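Subject: Re: [sinness-list] Vavulmont reissue

On 1 Aug 2024, Gil-soo Ra wrote:

> Does anyone know if the Vavulmont reissue has the live tracks on it? The shop page only lists side A. Also, are the November tour dates confirmed yet?

Gil-soo,

I have the test copy here. Both live tracks are on side B, after "Skaltar." They run a bit long - the second one has most of the crowd singing left in. The pressing is 605 copies, and 215 of those are set aside for list members until the end of the month. After that they go to the regular shop.

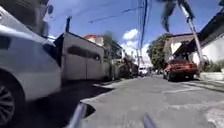
The price is $40 with shipping inside the US. If you ordered the old CD, you don't get a discount this time, sorry.

On the tour, Yeh is confirmed as the opener for the November shows. The band still wants to add 2 more dates on the coast, but the venues haven't signed. I'll post the full list when I have it. Please don't pass around the one from the fan forum, as it has the wrong cities.

Dale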